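Brutach Publishes Fault Report on Hand-Held Grippers, Recalls Pivot Pins

FLILTAVVILLE, September – Brutach today released the full findings of its review into a gripping fault in its two-finger hand-held grippers, along with a free repair kit for every unit now in use. The fault let one finger lag behind the other as the grip closed, and in 2 cases a finger sprang back hard enough to pinch an operator's thumb. Both operators were treated on site and returned to work the same shift.

The grippers are used in homes to record how people pack, sort and tidy everyday things, so that robot arms can later learn the same jobs. The work is full of small, awkward items: cables, packets, soft cloth, cartons that tip over. 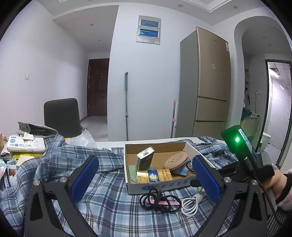
Photo: Brutach / Household Handling Project

The first sign of trouble came from cable work at the company's Wonthorpe site. Operators noticed that a coil held firmly between the blue pads would twist and drop a moment later. The early guess was worn pads, and new pads were sent out. The drops kept coming!

It took a patient look through 2,176 recorded grasps to find the real cause. A batch of pivot pins had been finished slightly too wide, and after long use they began to bind in the linkage. The finger would stick, the operator would squeeze harder, and the stored force would let go all at once.

"I was thrilled when the pattern finally showed up in the recordings," said Simin Fallahi, who leads safety testing at Brutach. "We had operators telling us for weeks that the left finger felt sticky, and they were right. We should have pulled those units sooner, and from now on a report like that takes a gripper out of use the same day."

Brutach checked all 222 grippers in service and found binding pins in about a third of them. Those units have been set aside. The rest may stay in use once they pass a simple test: open the fingers fully, close them slowly with no object between the pads, and watch that both sides move together. Any catch, click or uneven motion is a fail.

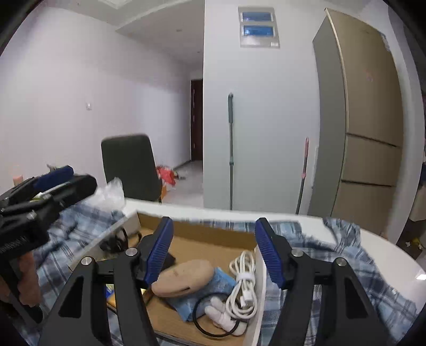 Mixed boxes remain the hardest test of the repair, and the team is delighted with how it is holding up. Repaired grippers have each gone through 200 open-and-close cycles on the bench, followed by a session with cables, packets and hard cases, with no binding so far. Testing continues, and further results will be added to the report as they come in.

The repair kit was developed with Khosravi, the workshop that makes the linkage parts. It contains a full set of replacement pins, a gauge for checking the holes, and a thumb guard that clips over the handle. Fitting it takes only basic hand tools. Old pins should be mailed back in the bag provided and must not be kept as spares.

Recordings made with faulty grippers will be marked in the project's files, and teams training robots on them can choose to leave them out.

Sites that have not yet received a kit should contact the Brutach safety desk in Fliltavville. The desk is open until 6 p.m.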